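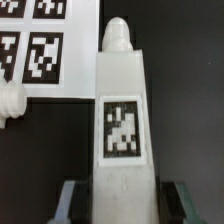 Medve Live Archive: Frequently Asked Questions

What is this site?

A listing of concerts played by Medve, the hard rock band, with whatever set lists, ticket scans and tape notes we have been able to check. It covers the years the band toured with its original singer, plus the one reunion run. It isn't official. The band's old management knows about it and has never answered a letter.

How many shows are listed?

122. Other sites will give you a bigger number. One of them has more than we do by a wide margin, and when we went through their extra entries, most were copied from a printed tour itinerary that the band plainly didn't follow. A date on an itinerary is a booking. It tells you somebody hoped to play there.

What does it take for a show to be listed?

One of these: a review or news item written after the show, a recording we can match to that night, or two ticket stubs from people who don't know each other and who both remember the band coming on. We used to accept one stub. Then a man sent us a very clean stub for a show at a hall that had been closed for repairs that whole spring, so now it's two.

Posters don't count. Newspaper ads don't count either, since ads were bought weeks ahead and were not corrected when the opener dropped off the bill. Medve was the opener a lot.

What do the "doubtful" and "struck" labels mean?

Doubtful means there is some evidence and we don't trust it yet. Struck means we listed it once and took it off. We leave struck entries on the page with a note, because otherwise the same person mails us the same date every year. There are 11 struck shows at present. Nobody has yet talked us into restoring one, though you're welcome to try.

My uncle saw them in a town you don't list. Why won't you add it?

Because we get a lot of uncles. People remember a concert well and remember who was on it badly. Medve toured with Trudeck for most of one winter, and Trudeck had a tall blond singer, a cowbell song and a drummer who threw things. Medve had all of that too. We have had people describe a Trudeck set to us, song by song, and swear it was Medve.

If your uncle remembers the order of the songs, or what he drove home in, or what else happened that night that could be looked up in a paper, write it down and send it. We'll put it in the file, and the file does get read.

Who was in the band on the first American tour?

This is the question we get most, and the liner notes are no help. The sleeve of the second album credits Bent Nørgaard with all the guitar. He was certainly in the band, he certainly played on the tour, and we doubt he played everything on that record. There are two guitars going in different directions on at least four of the tracks, and one of them has a vibrato he never used on a stage, on any tape we've heard. He has said in print that it was all him. He has also said in print that the album was recorded in a weekend, which the studio log does not support.

For the tour itself we list him as the only guitarist until April, when a second one shows up on the tapes. We don't have a name for the second one. Please don't send us the name that's on the fan wiki. We know about it. It traces back to a single forum post whose author later said he was guessing.

Is it true they opened for a much bigger band at a stadium?

There is a photo that gets passed around. It shows a stage and a crowd, and there is nothing in it that says who is playing. The stadium's own event book for that season has no Medve in it. We've asked the people who tell this story which month it was and we've had four different answers. It's under doubtful, and that was generous.

What about the show where the power went out and they played acoustic?

Almost every band from that time has this story. In Medve's case there is a short local review that says the power failed and the band "returned after a delay." Nothing about acoustic guitars. It's possible the reviewer had gone to the bar. The show is listed as confirmed, the acoustic part isn't mentioned, and that's how it will stay unless a tape turns up.

Are the set lists accurate?

The ones marked T come from tape and are accurate as far as the tape goes. Tapes run out. If the list ends in the middle of what should be the encore, that's a ninety-minute cassette and you shouldn't read anything into it.

The ones marked P come from paper — a list taped to a monitor, usually, and grabbed afterward. A paper list is what the band planned to play. The singer changed his mind constantly. We have tape and paper for the same night in a few cases and they have never matched.

Unmarked lists come from memory. Take them for what they are.

Did they really play "Titeo" live?

Once that we can prove. It's the long closing song on the third album and everybody says they saw it. The proven one is a rough audience tape, with a keyboard player nobody can identify, and they lose their place in the middle section and go around twice. After that it vanishes from the tapes. We think they found it too hard and dropped it. The singer's explanation was that audiences weren't ready for it, and readers can make up their own minds.

What's the Ivau tape, and can I get a copy?

Ivau was a small club, long gone, and the tape is supposed to be a soundboard recording of the original lineup there before they had a record deal. We have heard what is sold under that name. The songs are right. But the crowd noise repeats: the same man whistles the same way after three different songs, and the room sounds a great deal larger than any club that size. Our opinion is that someone took demos and added an audience. We could be wrong. If you own a copy that came from anywhere other than the usual seller, we'd like to hear it, and we'll pay the postage both ways.

As for copies, no. We don't trade or sell recordings. Don't ask in a roundabout way either.

Can you tell me what my ticket stub is worth?

No, and be careful with anyone who says they can. Prices you see online are what sellers are asking. There are also reprints about, some of them quite good. The commonest giveaway is a typeface on the seat number that wasn't in use at that box office. If you're selling, say what you know about where it came from and leave it there. If you're buying one that's described as "mint," ask yourself how a ticket gets into a hard rock show without being torn.

Will the band get back together?

We have no idea. A reunion has been announced by somebody or other nearly every year since the last one. We list shows after they've happened.

Who runs this?

Negin Mirzaei started the list and keeps the files. She saw the band twice and has a stub for only one of them, so by her own rules the other is under doubtful, and people who complain that we're too strict are often told about it. Two or three others help with newspapers, mostly by going to libraries and reading microfilm.

How do I send in a correction?

Use the form. Give the date, the town, the venue and what you're basing it on. "Everyone knows" is not something we can file. Scans are better than photos, and the back of the ticket is often more useful than the front, so please send both sides. Don't mail originals.

Replies are slow. If it's been a couple of months, write again; things do get lost. If we write back with a lot of questions, it doesn't mean we think you're lying. We ask everybody, and the last person we asked turned out to have the whole show on a cassette in her garage, under a label for something else — it's listed now, with a T.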